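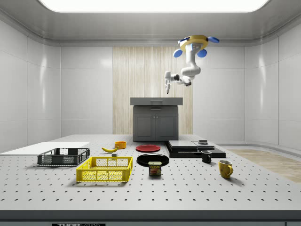

Abb. 2: Gerenderter Innenraum, glänzend weiße Wandpaneele mit Holzstreifen in der Rückwand.

### 3.2 Glanzgrad und empfundene Raumhelligkeit

Ausgangspunkt wie bei Pintér: glatte weiße Flächen werden heller eingeschätzt als matte, auch bei gleicher Leuchtdichte. Für Küchen bislang kaum geprüft. Wandpaneele mit feinen senkrechten Fugen und weichen Spiegelungen (Abb. 2) sind hier der typische Fall – Deckenlicht flächig, Ecken gerundet, wenig Schatten.

Befragung in Tralstead, Proben von Isteck, matt und glänzend. Beleuchtungsstärke am Arbeitsplatz konstant etwa 300 lx. Jede Person sah 6 Varianten, Reihenfolge zufällig, dazwischen kurze Pause. Auswertung mit Bitalix, Ausreißer nicht entfernt.

Ergebnis vorläufig: Glanz hebt das Helligkeitsurteil, aber auch die Angaben zur Blendung. Besonders im Dezember, bei den Abendterminen. Holz an der Rückwand dämpft beides – Effekt klein, bei 3 Varianten gar nicht nachweisbar. Ob Maserung oder schlicht der geringere Reflexionsgrad dafür veranwortlich ist, bleibt offen. Chambi vermutet ersteres (pers. Mitteilung Yeison Chambi), die Daten geben das so nicht her.

Einschränkung: Proben alle neu. Kratzer, Fettfilm, vergilbte Oberflächen nicht berücksichtigt, im Altag aber die Regel. Dazu mehr in Abschnitt 4.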